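FOR IMMEDIATE RELEASE
Tue 13 May

Pitance puts 258 airport cabs on one app, flat fares and no surge

DRALLADGATE - Pitance, the ride booking service for licensed cabs, goes live at Dralladgate airport this morning. 258 cabs signed up so far. Same drivers, same meters, one app.

Riders see the fare before they book. Rain, rush hour, holiday weekend, the price stays put. Drivers keep their own plates and pay Pitance a flat weekly fee, no cut of the fare.

"I waited 40 minutes at that stand last winter with two suitcases and a dead phone," said Irja Seppälä, founder of Pitance. "Drivers were parked five blocks away with no idea anyone was there. That's the whole problem right there."
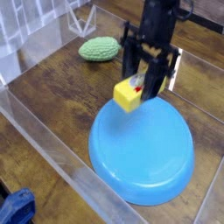 Cabs from the Grerkus and Siu fleets are in from day one. Independent owners can join at the airport lot, bring plate number and proof of insurance. Sign-up takes one visit. First 200 independants pay no fee until August.

Wheelchair vans can be booked same as any other cab - no extra charge, no calling ahead. Card, cash or account.

Downtown hotels come next, then the train station. Dates to folow.

The app is free for riders. Phone booking runs 7 to 5 on weekdays for anyone who'd rather talk to a person.

Press contact: Irja Seppälä, Pitance, Dralladgate. Interviews and ride-alongs on request.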